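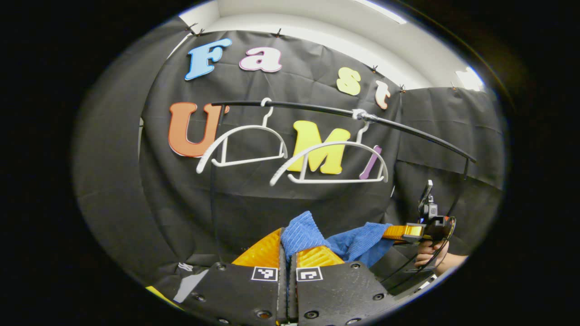 Hanging towels with two handheld grippers: how many demos before we train, and should we move the rod?

Posted in Data Collection, June

Hi all, and thank you in advance for reading, because I know I tend to go on a bit. We are a small group at Stekville and we've been gathering two-handed demonstrations for a towel task: pick up a blue terry towel, pass it between the grippers, and get it over one of two white plastic hangers on a thin rod. We use the handheld kind of gripper, one in each hand, with the square markers on the fingers and the orange soft pads at the tips. No arm is involved until we have a policy worth trying.

So far we have 1,370 episodes that came through processing in good shape. I was very pleased with that number until I sat down one evening with a big cup of tea and watched a long stretch of them in a row. Three things bother me.

First, nearly all of them have the same backdrop, the black cloth with the big foam letters on it. I like the letters (they cheer the place up, and tracking does seem happier with something to look at besides plain black cloth), but I worry the policy will learn "go left of the yellow M" when what I want is "go to the hanger."

Second, the towel. When it's bunched between the pads it blocks a good part of the view from that gripper, and you can't always tell which fold is the corner.

Third, the rod has some spring in it and the hangers swing when you touch them. Some of our people wait for the swing to stop and some just go for it.

Should I keep going as we are and train, or stop and change things first? Our Getness sheet says the target is 2,828 episodes, but that was written before any of us had hung a single towel.

Nel

2 answers

Answer from Themba Makhubela (marked as helpful)

Hello Nel, and what a nice clear question. Please don't throw anything out! We went through something very similar with dish cloths last year and I'd have saved myself a good deal of grief by training early on what we had. Train on your 1,370 now. It'll be a so-so policy, but you will see where it goes wrong, and that tells you what to collect next far better than any of us guessing from here.

On the backdrop, I'd keep it up for part of the set and change it for the rest. Shuffle the letters, take a few down, swing the side panels in or out, and run a good batch with no cloth at all if the room behind has enough detail for tracking. Check your mapping pass after each change before you let people record for hours. I once lost a whole afternoon to a plain bedsheet, and I'm still a little sore over it.

More than the backdrop, though, I would move the rod and the hangers. Slide the hangers closer together and farther apart, raise one end, turn one hanger so its hook faces the other way. If the goal is always in the same spot relative to the letters, then yes, the policy has every reason to use the letters. Break that link and they become wallpaper.

For the towel blocking the view, remember you have two viewpoints. We asked our people to keep the second gripper a little back and to the side until the handoff, so one camera nearly always had a view of the cloth. Feed both views in. And have them pause for a beat after grasping.

The swinging: pick one habit and write it down. We went with waiting. Mixed habits gave us a policy that dithered in front of the hanger like a person trying to remember why they came into the kitchen. Do keep a small set where the hanger is already swinging at the start, though, so it has seen that and knows to wait.

One more thought, add a second towel color before you get anywhere near your target. All blue will bite you later.

Answer from grustolitz_lab

just collect more. we did 3 backgrounds and it was fine. also check your gripper width calibration, ours drifted with thick towels and the jaws looked closed when they weren't

Comment from Nel

Thank you both so much! I've started a training run on what we have, and tomorrow we'll move the rod. Themba, when you raised one end, did the hangers slide down on you? We have a white tie on ours toward the right and I'm wondering if I need a second one.

Comment from Themba Makhubela

They did, a little. A second tie on the low side of each hook took care of it. Leave them some room to swing.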